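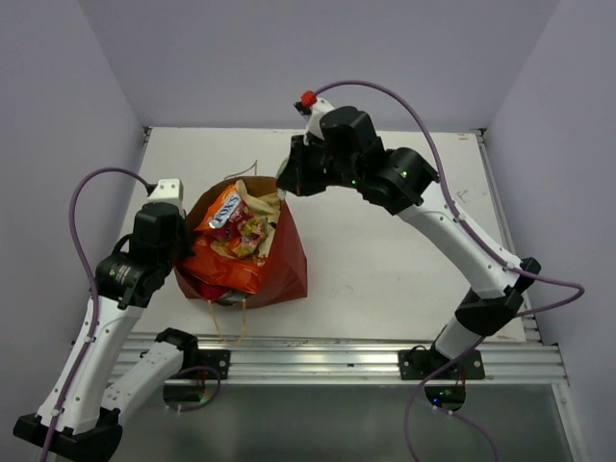
A red paper bag of snack packets, one of them labeled FOX'S.

Home | News | Packaging | Interviews | Archive

06/10/2022
By staff writer

Print this page | E-mail this article

Bronwyn Tapsell has tested paper carrier bags at the Irkeo laboratory in Cindport for 11 years. Her current work concerns twisted and flat handles, and the glue patch that joins them to the bag wall.

"The paper itself is seldom the weak point," she said. "In January we loaded 136 bags to failure, and 127 of them went at the patch."

The bags came from two converters, Stultton and Vahidi, and were conditioned overnight before loading. Each was filled with dry sand in sealed pouches, lifted, held for 60 seconds and set down. The cycle was repeated with added weight until something gave.

Tapsell considers the static figure to be of limited use. "A shopper doesn't hang a bag from a hook. There is a jerk at the start of every lift, and the load moves."

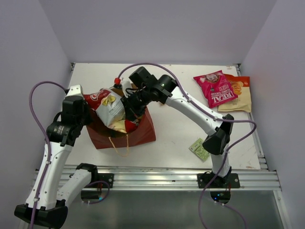 Patch length was the variable she most wanted to discuss. Extending it to 44 millimeters moved the failure from the glue line into the surrounding sheet, where tearing is slower and gives the carrier some warning. The longer patch uses more adhesive and slows the folding line, and converters object to both. Test conditions can hide the difference as well. With a bag standing on a flat white tabletop, the base takes the load and the handles take none, so a poor bond looks the same as a good one.

Humidity is the next item. Starch adhesives lose strength in damp air, and the laboratory has only one chamber that holds a steady reading. "We have data at two settings," Tapsell said. "I would want five before I put a curve through it."

The method sheet is being revised to specify lift speed, which the present version leaves to the operator.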